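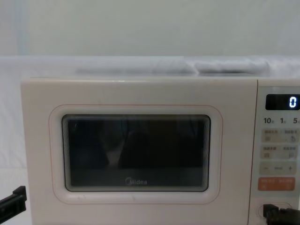 4.2 Who keeps posting after the host is gone

Print | E-mail

The Rernen forum began as a comment page for a weekly call-in show and stayed open after the show stopped. Members were told that the site would be kept running as long as hosting could be paid for, and that old threads would not be removed. We looked at what people did there once no new episodes were coming out.

The forum had 1627 registered accounts when we copied the public threads in October. Of these, 811 had posted at least once after the last episode. The other accounts either stopped posting or had never posted at all, and we did not try to tell the two groups apart, as the older login records were lost when the site moved to the Varkorik server.

Threads were sorted by hand into four types: talk about past episodes, news and politics, help requests, and daily life. Two coders read each thread. Where they disagreed, the thread was read again by Ekene Edet and her decision was used. A thread that changed subject was coded by its first post. This makes the coding simple to repeat, but it undercounts help requests, which often came up deep inside a thread on something else.

Daily life was the largest type, with 529 threads. Members wrote about jobs, moving house, meals, pets and sick parents. Household things such as a microwave oven (Figure 4) belong to this type under our coding rules, whatever else the thread went on to discuss. Talk about past episodes was second. It was concentrated in a small set of long threads, several of them started before the show ended.

The help requests were short and most were practical. People asked how to fill out a rent form, where to find old recordings, or how to reach a member who had stopped writing. Replies usually came from members with long posting histories. In the interviews, these members did not describe themselves as moderators, and only one of the eight we spoke to had ever held that role. One said she answered new people "so the page doesn't look shut."

We found less argument than in the Sikora group described in section 4.1. Part of the difference may come from the rules. Sikora lets anyone read and post, while Rernen asks for an account and a short introduction. Part may come from size and age. We can't separate these with the material we have, and the Kurkel mailing list, which has similar rules to Rernen, was too quiet during the study period to serve as a comparison.

Members disagreed on what the site was for. Some wanted it left as it was, with the old threads at the top. Others wanted those threads moved to a separate page so that new posts would be easier to find. The site still used the older layout when we finished our interviews.

Print | E-mail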